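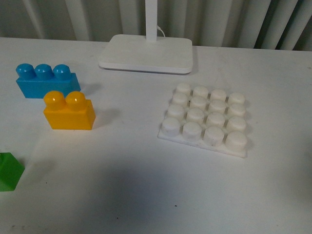
Blocks and a baseplate on one of the building tables, Conodham play room.

Progress report: the Conodham building corner, May

We are very happy with how this stage has gone! When we applied to the Stuler fund we asked for help to turn the back part of the play room into a proper building corner for toddlers and their families. Most of that is now in place, and the sessions have already started.

Furniture and room
The old folding tables are gone. We now have 3 white tables with smooth tops, and each one has its own desk lamp, so families can keep building through the darker end of the afternoon. The pleated curtains went up in the same week as the tables and they have made a bigger difference than we expected - the corner feels like its own little room now, and the children settle much faster. We are still waiting for 2 low benches from Kubíček. The first delivery had the wrong leg height and went back.

Blocks and plates
The grant paid for 500 large building blocks, the chunky kind that small hands can grip. We have put out 267 of them so far. The rest are in the cupboard, sorted into Korko bins, and we plan to bring them out over the summer. We started with a full bin on every table and the little ones mostly tipped it over (great fun, but not much got built). Now we set out a few blocks in different colors next to a white studded plate and let the child begin from there. Parents tell us they have started doing the same at home, which we love to hear.

The yellow and blue blocks are the favorites by a long way. Green gets picked last unless somebody is making a garden, so we have added a garden day to the plan and will see what happens.

Sessions
Mornings are for the under-threes with a parent or grandparent. Afternoons are open to older brothers and sisters too, and those are noisier and wonderful. Cleaning takes longer than we had budgeted for - every block that has been played with gets washed and laid out to dry on towels - and we have moved the last session half an hour earlier to make room for it.

Spending
We are within budget on furniture and blocks. The lamps cost a little more than planned and the curtains a little less. Receipts are attached separately.

Next steps
Benches in, remaining blocks out, and a picture sign for the storage bins so the children can help put things away. We would also like to keep one large build on display between sessions, if we can find a shelf deep enough.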